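Where Does a Snack Wrapper Go?

A warm welcome to the Curious Corner, the part of the Bratville Children's Library website where we take ordinary things from around the house and ask them a lot of questions. We have done doorknobs, and we have done soap, and in May we spent far too long on the subject of buttons. This time we are going to talk about snack wrappers, and the basket they get dropped into, and what becomes of them after that. You may want to have a snack while you read (you will end up with a wrapper of your own to look at, so we'd call that homework).

What is a wrapper for?

A wrapper has one main job, and that is to keep what's inside the way it was when it was made. Crackers and chips start out crisp because there is very little water in them. The air in your kitchen always has a bit of water floating about in it, much too small to see, and if you leave a cracker out on the table overnight it will drink some of that water up. In the morning it bends a little before it breaks, and it tastes like a cracker that has given up.

Chocolate has different troubles. It soaks up smells! Put an unwrapped piece beside a cut onion and you'll find out what we mean, although we don't suggest wasting good chocolate on it. Candy gets sticky, nuts go stale, and soft cakes go hard. So each kind of food needs its own kind of coat, and the people who design packaging have to think about air, water, light, smells and also about somebody sitting on your backpack.

Wrappers have a second job too, and that is talking. The colors are there to catch your eye from across the store, and the printing tells you the name, what the food is made of, and when you should eat it by. If you have an allergy, or someone in your family does, you already know that the tiny printing on the back is the most important part of all.

What are they made of?

Pick up an empty chip bag and turn it inside out (shake the crumbs out first, please, over the sink). It is very likely shiny in there, like a mirror that somebody has crumpled. A lot of chip bags are made of thin plastic with an even thinner coat of metal on the inside. The layers are stuck together so tightly that you can't peel them apart with your fingernails, and we have tried, for longer than we would like to admit.

Other wrappers are plain plastic, which you can sometimes see right through. Some are real foil, made from aluminum. Some are paper, and some are paper with a slick coating, so that butter and oil won't soak through and leave a spot on your shirt. Boxes are usually a thin kind of cardboard, and quite often there is another bag hiding inside the box, so you get two sorts of packaging for one snack.

The scrunch test

You can find out a little about a wrapper by squeezing it. Take a clean, empty one, scrunch it into a ball in your fist, and then open your hand and watch.

If it stays in a ball, it may well be foil or paper. Foil and paper keep a fold once you have made it.

If it slowly opens up again with a lot of crackling, there is probably plastic in it. Plastic film is springy. It likes to go back toward the shape it had before, and that crackling comes from lots of little creases snapping from one shape to another.

Try it with the shiny chip bag and you may get a surprise, for it looks like metal and behaves like plastic. The metal part is just too thin to be in charge.

All those packets on one table

When a lot of snacks come out at once, say for a party or a long rainy afternoon with cousins, it is amazing how fast they spread. A round table seems to be especially good at this. It has no corners to push things into, so packets and boxes and bags drift wherever there's room, and before long you have a red one, a blue-and-white one, a brown paper bag, and hardly anywhere to put your elbows.

The basket on the floor has a much easier shape for tidying. It is wide open at the top, so you can drop a wrapper in from above without touching what's already there. Plenty of wastebaskets have slots or holes in their sides as well, and those save on plastic and make the basket lighter to carry. The trouble with slots is that anything wet can get out through them, which you will want to remember when we come to banana peels.

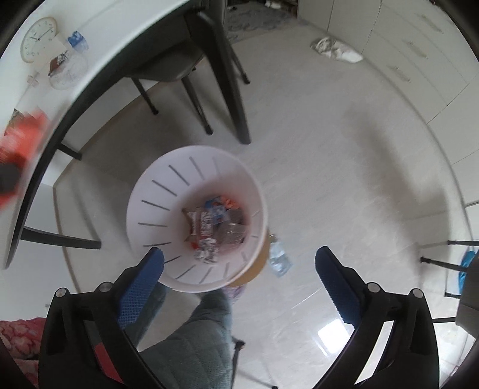
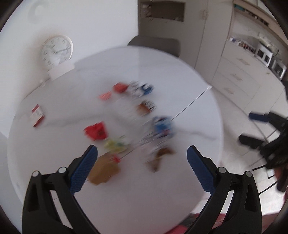

Clearing the table, one step at a time

Tidying up after snacks goes better if you don't try to do all of it in one enormous armful. We have seen the enormous armful. It gets as far as the doorway.

1. Bring the basket to the table. Walking back and forth with one wrapper at a time is good exercise, but your grown-up would probably like the table back before dinner.

2. Sort the full from the empty. Pick up each packet and give it a gentle squeeze. Anything that still has food in it goes to one side of the table, and that includes the ones with only two crackers left in the bottom. Fold the tops down, or use a clip or a clothespin.

3. Rescue the things that aren't trash. Tables collect all sorts of items that have nothing to do with snacks, such as cards, clocks, bottle caps, and papers with something written on them. Put these where they live.

4. Now the empties can go. Drop them in, paper in one place and everything else in another if that's how your home does it.

5. Look at the floor. Things that roll are the worst for getting away, and a bottle will roll farther than you'd think on smooth tile. Check beside the basket too. A wrapper that is almost in the basket is still on the floor!

6. Wipe the table with a damp cloth, pushing the crumbs toward your other hand. Then wash both hands, even if they look fine.

If the basket has a liner bag in it, and it's getting full, ask a grown-up to help you lift the bag out and tie it. Press down on the trash only with something that isn't your hand, in case there is a sharp lid somewhere in the pile.

Can it be recycled?

This is the question we get most, and we wish we could give you one answer that worked everywhere. What can be recycled depends on the machines your town has, and the town down the road may have different ones.

Clean, dry cardboard is welcome nearly everywhere. So are many clear drink bottles, once they're empty. Clean aluminum foil is taken in some towns if you squash it together into a ball, for a tiny scrap would get lost among the bigger things. Shiny chip bags and candy wrappers are the difficult ones. Remember those layers we couldn't peel apart? A sorting plant can't easily peel them apart either, so in most towns they go in with the ordinary trash.

In Bratville our recycling goes to the Fiment sorting plant, out past the river bridge. School groups can stand on the upstairs walkway there and watch the belts going by underneath, and it is every bit as loud as you are hoping. The Fiment trucks collect from 4000 homes, counting ours and the ones over in Ladstead. Paper and cardboard get pressed into big square bales and tied up with wire, and a single bale can weigh more than 300 pounds. The ordinary trash goes the other way, to the landfill, where it's spread out and covered with soil.

A banana peel in the landfill will break down, although slowly, with so little air down there. A plastic wrapper lasts far, far longer than you will want to wait. That is the reason people who care about such things would like us to use fewer wrappers in the first place, and it's a fair point.

How to make less of it

You don't have to give up snacks, so please don't worry. A few small changes do quite a lot.

Share one big bag. One large bag poured into bowls uses less packaging than a heap of little bags with the same amount of food in them. (It also starts arguments about whose bowl is fuller, but those are good for your math.)

Use a box with a lid. A lunch container can be washed and filled again 100 times, and then go right on being a lunch container.

Fill a bottle at the tap. If you have a bottle you like, you'll be more likely to bring it along.

Pick the snacks that grow their own wrappers. Bananas, oranges, peanuts in the shell, and peas in the pod were all packed before people ever thought of packing anything. Their peels and shells can go in a compost bin if you have one. Don't leave them sitting in a wastebasket with slots, for reasons you have probably guessed.

Save a few for making things. At our Saturday-style craft table, which we call Saludo and which opens after lunch whenever the rain sets in, children have made bookmarks, bracelets and one very noisy pair of wings out of clean chip bags. Wash the bags in soapy water first and dry them flat on a towel.

Words to know

Packaging: everything that is wrapped around a thing before you get to it.

Foil: metal that has been rolled out very thin. Kitchen foil is made from aluminum.

Film: a thin, bendy sheet of plastic. It has nothing to do with movies in this case.

Landfill: a large place, looked after by people and big machines, where trash is buried.

Compost: old peels, leaves and scraps that have rotted down into something dark and crumbly that gardens like.

Something to try at home

Put a cracker on a saucer and a second cracker from the same packet in a jar with the lid on tight. Leave them side by side on the counter until the next morning. Break each one close to your ear and listen, and then write down which made the louder snap. Bring your results to the front desk and we will pin them on the board, next to the button drawings from May.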